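Chapter 2
Fibers, Yarn and Cloth

Before you start
Find the care label in something you own and write down the fibers listed on it. You will need the list for the activity on page 31.

Every piece of cloth begins as fiber. Cotton grows around the seeds of a plant, wool comes from sheep, and polyester is made from chemicals melted and pushed through tiny holes. Short fibers are called staple. Long ones are called filament.

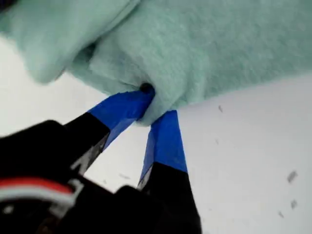
Staple fibers have to be spun before they can be used. Spinning draws them out and twists them together, and the twist holds the yarn. A hard twist gives a smooth, strong yarn. A loose twist gives a softer one that wears out sooner.

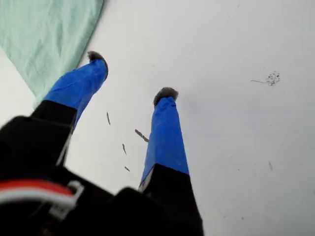
Yarn becomes cloth in two main ways. In weaving, one set of yarns crosses another at right angles. In knitting, the yarn is formed into loops, and each row of loops is pulled through the row before it. 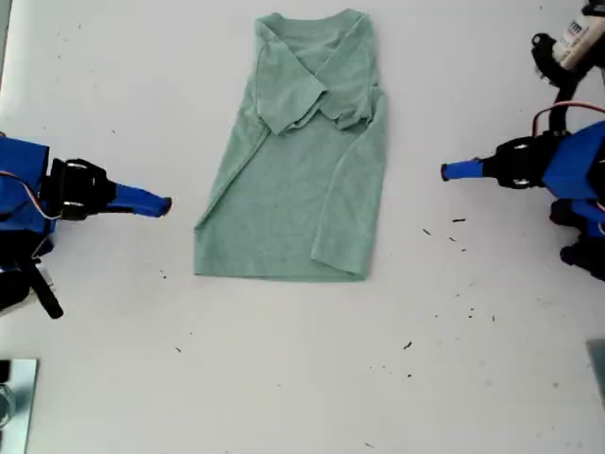 Knits stretch because the loops can change shape. Most T-shirts are knitted, and most bed sheets are woven. Section 2.3 compares samples from the Warkness mill, which ran 24 looms at its busiest.
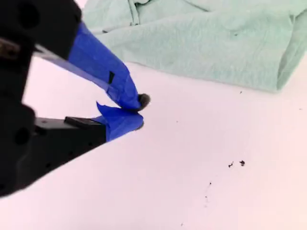 Page last updated: August

Key terms
staple, filament, twist, warp, weft, course, wale

2.1 Where Fibers Come From
Natural fibers are grouped by source. Plant fibers are mostly cellulose, and animal fibers are protein.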